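Gilleldale Allotments and Growers list
Date: 2/1/26
Subject: Re: Water butts and the standpipe

On the water butts, replying to the message from the plot by the lower gate:

> We put in a second butt last summer but it was empty by the
> middle of July. The shed roof is small and the standpipe was
> off for most of that month. Is it worth getting a bigger one,
> or are we wasting our money? Also, does anyone know if the
> green slime inside does any harm to seedlings?

A bigger butt only helps if the roof can fill it. As a rule, one square metre of roof gives you one litre for every millimetre of rain, less a bit for splash and whatever the gutter loses. My shed roof is 5 square metres, and I worked out from the local rain figures that 562 mm fell on it over the year. That comes to 2,810 litres before losses, which sounds a lot until you remember that most of it came in winter when the butts were already full.

So the question is how much you can hold over from spring. I have 600 litres of storage, in three butts joined at the bottom with a short length of hose. It lasted me roughly four weeks without rain, watering beans and courgettes only. Potatoes and onions got nothing and did well enough.

If you do buy, I would look at the Orkine tank. It holds 900 litres and is narrow enough to go behind a shed. You need a firm base for it -- slabs on packed hardcore, not bricks on soil. A full one weighs the best part of a ton and will find any soft spot.

I have left a few things on the bench in the hut for anyone who wants them, as I am clearing out before the spring. There are seed trays, a bag of plant labels and a roll of fleece with a tear at one end. 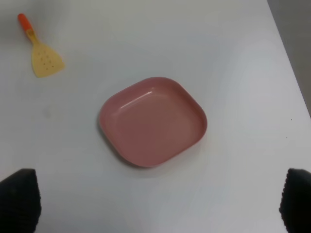

Pink square plate and small spatula

Back to the slime. It is algae and comes from light getting in. It does not harm grown plants, but I would not use the water on seedlings, as it can carry damping off. Use tap water until they have their second pair of true leaves. To keep the butt clear, fit a proper lid and scrub it out once a year when it is low. I use a stiff broom and plain water. 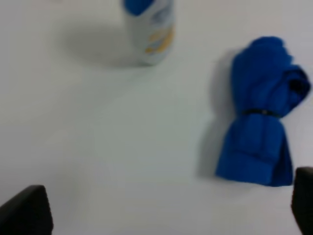 The other thing to check is the downpipe. Two of mine had come away from the gutter and I had been losing water for I don't know how long. The Stulasico connectors are all right but the rubber ring goes hard after a few winters. Keep a spare in the shed. If the diverter is set lower than the top of the butt it will never fill properly, so measure twice before you cut the pipe.

Mulch saves more water than any tank, in my view. I put down a thick layer of grass clippings and old straw under the beans in early summer, after a good soaking, and watered them half as often as the row without.
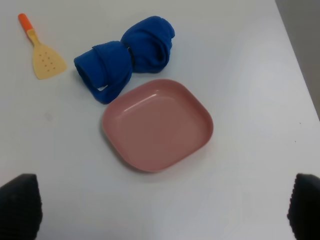
Should I drain the butts before a hard frost?
Leave them about three quarters full with the tap wrapped, and take the linking hoses off, as those are what split first.

Someone asked me before Christmas about the Phuthong beans. I have saved seed and can spare a packet or two. They are a climbing sort, late to start, and they want a warm spot and plenty of water once the flowers open. Reply to me off the list if you would like some.

Plot by the top hedge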